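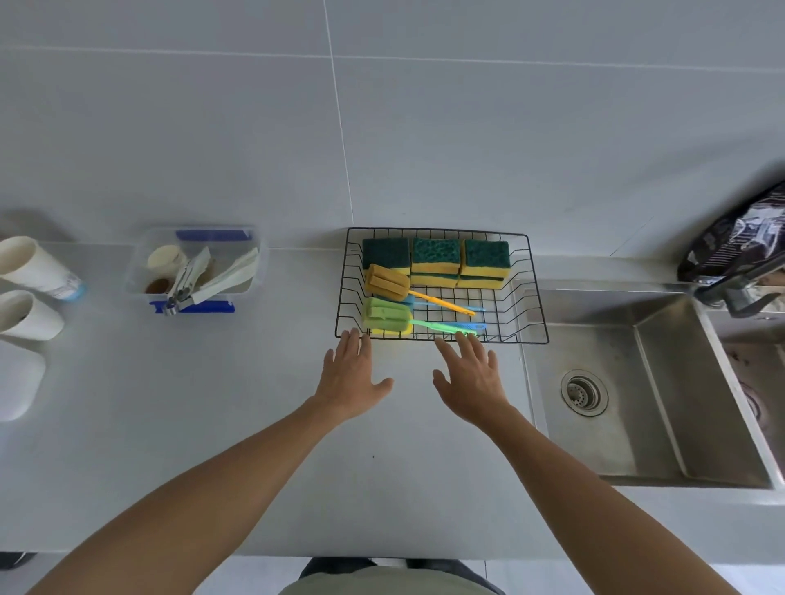 Taking a group to the Lernstead open day - worth it?
Posted 2024-08-03

I'm hoping to bring my mother and two of my kids to the robot open day at Lernstead. My oldest is wild about the idea, but Mom is asking whether it's all speeches and slides. Do they show the machines doing everyday chores? And is there anywhere to sit? She can manage a good walk but not a lot of standing around!

Amber Postma

Oh, do go! We went in February and had such a nice time (my husband still talks about it). The talk at the start is short, and then you're let loose in the kitchen area, where a person does ordinary jobs at the counter first, by hand - brushes, sponges, a dish rack, that sort of thing - and the robot gets its turn afterward. Ours was slow as molasses and dropped a sponge, and the kids cheered like it was a ball game. The young woman from Runari was very patient with questions, even my long ones. There are folding chairs along the left side of the hall, so get your mother settled before the talk ends and everybody wanders over. Parking is in the Geerts lot across the road, 4 dollars when we were there, and you'll want coins.

Marigold447

it was ok. pretty crowded, like 2000 people. the snack line was the longest part

Tess in Zestent

I'd only add that the kitchen demo repeats all afternoon, so if the first one is packed, have your lunch and try again later. The side door by the coat racks has a ramp, and it's a much shorter walk for Mom.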